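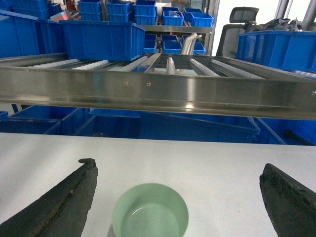 Keeping a deferral log: method and results
Amra Omerović
27th January

1/
For 32 weeks I wrote down every task I put off. One line per deferral, logged when I made the decision to move the task. The log closed at 533 entries. Thread covers the format, the rules, what the entries showed, and what I changed.

2/
Definition first. A deferral is a task with an assigned day that gets moved to a later day by my own choice. A meeting moved by someone else doesn't count. A task with no assigned day can't be deferred, so it stays out of the log. That second rule caused trouble later, see 13.

3/
Starting point: I already did a weekly review and already had a decent task list. The review told me what was unfinished. It had no information on how the task got that way. A thing moved once and a thing moved every day for a month looked identical on the list.

4/
Format. Five fields: date, task, original day, new day, stated reason. The reason is capped at 200 characters. Without the cap I wrote paragraphs defending myself, and a paragraph takes long enough that you start skipping entries.

5/
The reason has to be written before the task is moved. I tested it the other way during the first two weeks. Reasons written in the evening were tidier and mostly said "ran out of time." Reasons written on the spot said things like "don't know which form they want" or "don't want to make this call with people in the room."

6/
Tooling. I began in Irneo, which I was using for tasks anyway. It can stamp a date change automatically but has no required text field, so the reason was optional and I left it blank. Moved to a plain spreadsheet in the second week. One sheet, no formulas until the end.

7/
Paper would work. I know one person who runs the same thing on index cards. Sorting is slower and you lose the ability to search for repeat tasks, which is where most of the value was for me.

8/
Coding the reasons. I left them as free text while logging and assigned categories afterward. If you start with a dropdown you'll pick the closest option and never learn what the options should have been. My final categories: unclear next step, waiting on input, wrong setting, low energy, displaced by something else, no longer wanted, other.

9/
Largest category: unclear next step. I'd expected low energy, and had spent years treating the problem as one of energy. Earlier bedtime, coffee timing, hard task first thing in the morning. Those are reasonable things to do. They were aimed at a smaller category.

10/
"Unclear next step" in practice. Task on the list: "Gyamfi paperwork." Deferred eleven times. What it meant: find the account number, call the Gyamfi office to ask which version of the form applies, fill it in, mail it. Only the first item could be done without information I lacked. Once it was written as "find account number, blue folder," it got done the same afternoon.

11/
Repeat deferrals matter more than the total. A task moved once is ordinary scheduling. I went through the sheet sorted by task name, and a short list of tasks accounted for a large share of the rows. If you do nothing else with a log like this, sort by task name.

12/
The rule I use now: on the third deferral the task can't be moved again in its current wording. Options are rewrite it as a smaller physical action, hand it to someone, or delete it. Moving it a fourth time is allowed only if the text has changed.

13/
Flaw in the method. Since undated tasks couldn't be deferred, I began leaving awkward tasks undated. The weekly numbers improved in November and I was pleased until I looked at the undated list, which had grown by the same kind of task. The metric was fine. I had found the way around it.

14/
Fix for that: an undated task gets 14 days. After that it's dated or removed. Removal goes in a separate sheet with one line of explanation. I've restored very few things from that sheet.

15/
On "displaced by something else." I split this one after the fact into displaced by an actual deadline and displaced by whatever arrived most recently. The second group was bigger. Most of it was email. No surprise there, but having the rows made it easier to close the mail client until 10:30 and keep it closed.

16/
On "wrong setting." Calls planned for the train, reading planned for a day with the house full, anything needing the scanner planned for a day at the Wultosden office. These are planning errors. They have nothing to do with motivation, and they're cheap to fix: I added a place to each task and check it when assigning the day.

17/
On "no longer wanted." The awkward category. Several goals from the previous year were in it, including a certificate course through Skilent that I had been about to start for a long time. Reasons across those rows: "after the busy stretch," "want a clear weekend," "not today." Read one at a time, each was plausible. Read in sequence, I didn't want to take the course.

18/
I withdrew. Part of the fee came back. I'd suggest checking this category before you write any annual goals. A goal with a long deferral history needs either a different first step or a decision to drop it, and carrying it over unchanged is the most common thing people do with it, me included.

19/
Low energy, for completeness. It existed, mostly late afternoon, mostly after long calls. I moved routine work into that slot (filing, expense lines, dishes, replies that need one sentence) and stopped scheduling drafts there. The category shrank. It hasn't gone away and I'm not trying to get it to zero.

20/
Time cost. An entry takes under a minute. The coding took two evenings at the end and was tedious. If I ran it again I'd code monthly, while I still remembered what "the thing with the invoice" referred to. Some rows went to "other" for no better reason than that.

21/
Limits. One person, self-reported, no comparison period before the log. Logging itself changes behavior: there were days I did a task because writing the line was more annoying than doing it. I can't separate that effect from the effect of the rule changes. Don't take the category ranking as applying to you.

22/
Things I tried and dropped. A 1 to 5 rating for how reluctant I felt: nearly every entry was a 3. A daily limit on deferrals: I just scheduled fewer tasks. Sharing the sheet with a colleague: the reasons got politer and less useful within days.

23/
Minimum version, if you want to try it. Columns: date, task, from, to, why. Write the why first. Copy the task name exactly each time so it sorts. Run it for a month. Sort by task, read the repeats from top to bottom, rewrite or delete each one. Categories can wait.

24/
Some replies asked whether missed habits count (running, language practice, and so on). I kept them out. A habit missed on one day isn't moved to another, it just doesn't happen, so the from and to columns mean nothing. A separate tally works better. Mixing them doubled the row count in my first week and told me nothing.

25/
Also asked: what about deferring within the same day, morning to afternoon. Not logged. I tried it for two days and the sheet was unreadable. If the task got done on its assigned day, it's done.

26/
Current state. The full log is closed. I now keep only a tally mark next to each dated task, one per move, and apply the third-deferral rule. Reasons get written only at the third mark. I plan to reopen the full version for a month in November and compare categories.

27/
A blank copy of the sheet is linked in my profile. Columns and the category list, nothing else. Change the categories to fit your own rows once you have some.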